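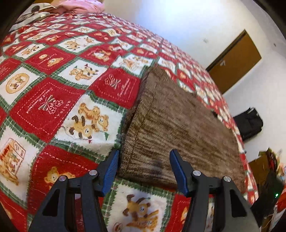
Looking after the hand-held grippers

Search Fenunico News Enter keyword Go

3 min read

The grippers at the Daltdale site have now done 2,608 recordings between them, and most of the faults we log come down to the finger pads. Fluff is the usual cause. After any work with chenille or knitted fabric, wipe both pads with a damp lint-free cloth and let them dry before the next set. Don't use solvent on them.

Check that the two pads meet evenly when the jaws close. If one sits proud, hand the gripper to Roswitha Harms and take a spare.
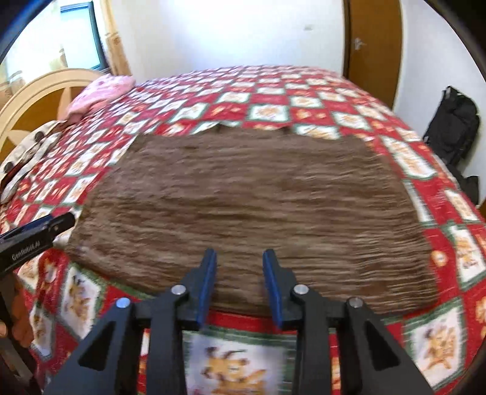
Loose joints are harder to spot than dirty pads. A gripper can feel fine in the hand and still have play in the linkage, and the opening reading then drifts. The four round silver heads across the arms are the places to look, two by the fingers and one on each outer arm. Ribbed cloth like the brown piece on the quilt tends to leave threads there, so go round each one with the soft brush - every 21 recordings is enough. If a head turns under your finger, stop and log it.

Cables get checked at the start of each shift. Run the cable through your fingers and feel for kinks, mostly near the plug.

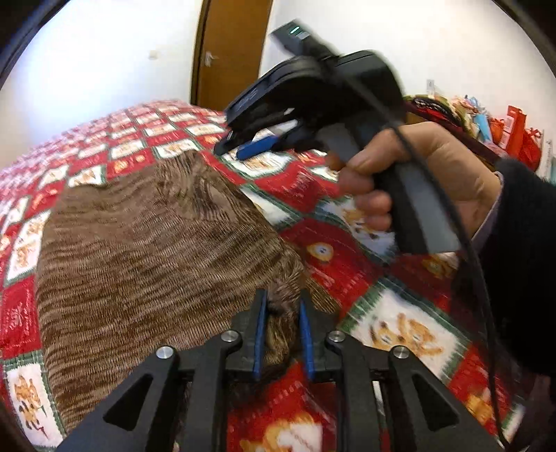

Second gripper in use, green light on and cable looped down over the hand.

Spare pads are in the Modise drawer. We had 59 at the August count.

Comments (3)

Florian Brunner: Which brush? The stiff one scratched mine.

Roswitha Harms: The soft one with the white handle. I've binned the stiff ones.

Ilse Rathjen: Could we have a second drawer upstairs? It's a long walk for one pad.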